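The Case for the Plain Black Tumbler

I own one cup that I use for nearly everything. It holds coffee in the morning, water the rest of the day, and soup on the days I remember to make soup. I have had it long enough that I no longer know what it cost. My argument is that most households would be better off with fewer drinking vessels and that the few they keep should be tall, dark and dull.

The cabinet above our sink in Breruvcombe used to be a problem. When we moved in, we had the mugs from my apartment, the mugs from Kevser's apartment, a set of glasses from her aunt, and a row of insulated bottles that had come from conferences, raffles and a bank. The bottles were the worst. They were too tall for the shelf, so they lay on their sides and rolled out when the door opened. Half had no lid. The lids were in a drawer with other lids, and very few of them fit anything.

We went through it all one Saturday in June. It took most of the afternoon, which seems like a lot of time for cups. Most of that went to trying lids. If you have never screwed a lid onto six bottles in a row to see which one takes it, I can tell you that threads which look the same are often different by a hair. A lid will go on for half a turn and then bind. You back it off, try again, and then put it in the pile.

The pile went to the church sale. What stayed was four mugs, the aunt's glasses, and two tumblers, one of them black.

I did not pick the black one out of love. Kevser took the other because it had a handle, and I got what was left. But after a few weeks I noticed I had stopped reaching for anything else, and I started to think about why.
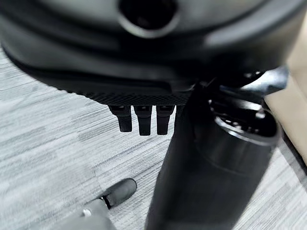
Marcelino Sepúlveda

Shape has a lot to do with it. A tall cylinder does not take up much of a desk. I have a small desk, and a mug with a handle needs the space of a mug and then the space of the handle, plus some room for my hand to come at it from the side. A tumbler needs a circle. I can put it behind the lamp or next to the phone charger, and I can pick it up from any direction without looking.

The rim matters too, more than I would have guessed. Thin rims are supposed to be the elegant ones, and for wine I am sure that is right. For something I drink from while reading email, I want a thick, rounded edge. It is easier on the mouth and it stands up to being knocked against the faucet. The thin-rimmed glasses from the aunt have lost two members since June, both in the sink.

Then there is color. People who sell these things put a lot of work into color. I was in Aydoğan, the kitchen store off the highway, a few weeks ago to buy a sieve, and the drinkware wall ran the whole length of the aisle. There was a sage green, a second sage green that was called something else, and several pinks. I understand why people like them. I also know what a pale finish looks like after a year of coffee and a car's cup holder. Black hides scuffs reasonably well. It does not go with the kitchen, but it does not clash with it either, and I don't have to think about it again.

I should be fair about the drawbacks. A dark interior makes it hard to see whether the cup is clean. If the top is threaded for a lid, the threads are where old coffee settles, and in a black cup you will not spot it. You have to run a finger around the inside, or better, a brush. I use a narrow bottle brush and do the threads first, then the bottom. I skipped this for a while and my water tasted like last week. A white mug would have warned me.

A tall cup is also easier to tip over than a short one. I have done it once, onto a phone bill. A wide, squat mug forgives an elbow and a tumbler doesn't. If you have small children or a cat that walks on tables, you may want to ignore me and keep the mugs.

The other objection I hear is that guests need cups. They do. We had Kevser's brother and his family for a weekend and ran through the four mugs before breakfast was over. We washed them and used them again. It took less time than finding a matching lid ever did. I think many of us stock our cabinets for a party that happens once a year, and then we live around the party supplies the other days.

I have read that you should keep only the things you love. I don't find that useful for kitchens. I don't love my cup. I would not be sad if it fell off a bridge. What I want from it is that it be there, upright, the right size for my hand, with a lid that fits. A person can get attached to an object like that, I suppose, but it isn't required.

If you want to try this, you don't have to throw anything out at first. Put your extra cups in a box and put the box in the garage. Leave out one cup per person and a few for company. See how many times you go out to the garage. We kept our reject pile in the hall for two weeks before the sale, and I went into it once, for a travel mug I then left in the car.

The shelf over the sink is half empty now. Kevser has put the rice and the lentils up there, where she can reach them, and the lid drawer holds dish towels. My tumbler mostly lives on the drying rack, upside down, and goes from there to the desk and back again.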